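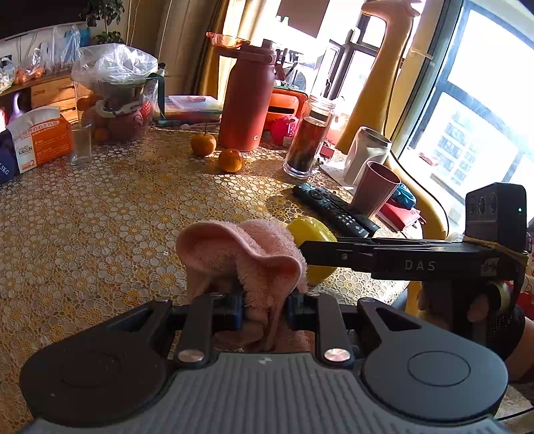

Du Plessis
Demonstration Coordinator, Pundale
Posted in: Teaching by Hand

Two-handed demonstrations at a household table: how much should be cleared away?

Our department is preparing a set of demonstrations with hand-held grippers, one in each hand, for a tabletop task named Stillness. The operator is to pick up a small towel, set it down again, and then move a supplement jar from one part of the table to another. The recordings will be used to train a two-armed robot that has not yet been delivered to us.

The work is done in a furnished home at an ordinary table. The towel is pink and fluffy, and the operator pinches it between the jaws and raises it so that the lower folds hang free. The table also holds fruit, a drinking glass, a tall glass container of tea, a red insulated bottle and other daily items, and the cloth under them has a gold pattern. In strong sun the cloth shines a good deal.

We have completed 300 demonstrations. On review, 254 were accepted. Most of those set aside fell into the same group: the operator brought the second gripper across the first, and for a part of the movement the reviewer could not tell whether the jaws had closed on the towel or only pressed against it.

I would be grateful for advice on the following points. Should the table be cleared of everything that does not belong to the task? Is the second gripper best kept away until it is needed? Finally, is there an accepted way to deal with sunlight, or should all recording be moved to the evening?

For the jar, our present instruction to operators reads as follows: approach with the jaws open, close on the body of the jar below the cap, pause, lift straight up, and keep the label upright until the jar has been set down.

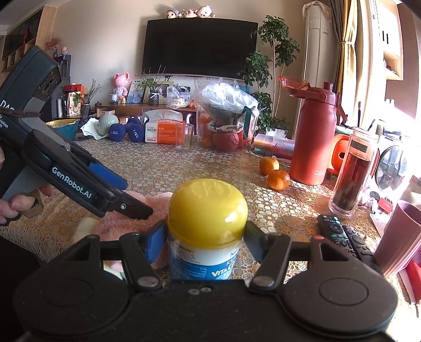

Operators have asked whether the free hand may steady the jar during the lift. The instruction does not address the matter, and practice has differed from one operator to the next. Some bring the second gripper close to the jar and never touch it. Others rest it on the table until the lift is complete. I would prefer a single rule before the next session, which is planned for Thursday.

Clirora Training Desk
Member organization

Thank you for the detailed account. Our replies are given in the order in which the points were raised.

The table should not be cleared. If the robot is expected to work in homes, it should be taught among the things found in homes. We do recommend that the items be moved between groups of demonstrations. When the same bottle stands in the same place throughout, the trained robot may come to depend on it as a landmark, and its performance may suffer when the bottle is taken away. Breakable items may be moved farther from the path of the hands.

The second gripper should have a stated resting position, low and to its own side, and should return there whenever it has no part in the step. Two hands may cross where the task requires it. They should not cross out of habit. For the towel, please ask the operator to stop briefly after the jaws close and before the lift begins. A short pause gives the reviewer a clear point at which to judge the grasp.

As to the jar, either practice can be taught, but the two should not be mixed under one task name. If you wish to keep both, record them as separate tasks with separate written instructions. A hand that hovers near the jar with no purpose will be learned as part of the movement.

Sunlight need not be avoided. Record at several times of day and enter the time in the session log. In our last project, which ran to 1775 accepted demonstrations, those made in bright daylight were kept in the same proportion as the others. We did exclude any in which glare hid the fingertips.

We would also suggest a second look at the demonstrations that were set aside. A failed grasp followed by a clean second attempt can be of use if it is labeled as such.

tablehand
Registered user

Evening is better in my opinion. Close the curtain and use a lamp. We had a lot of trouble with a shiny tablecloth and changed to a plain one.

Towels are harder than jars. Shake the towel out between attempts or it will always be in the same shape.

Du Plessis
Demonstration Coordinator, Pundale

The replies are appreciated. For the coming session the table will remain furnished, with items moved after each group, and the resting position will be added to the written instruction. The free hand will not approach the jar. Daytime recording will continue, and the towel will be shaken out before each attempt. I would still welcome guidance on the length of the pause before the lift, as our operators currently judge it for themselves.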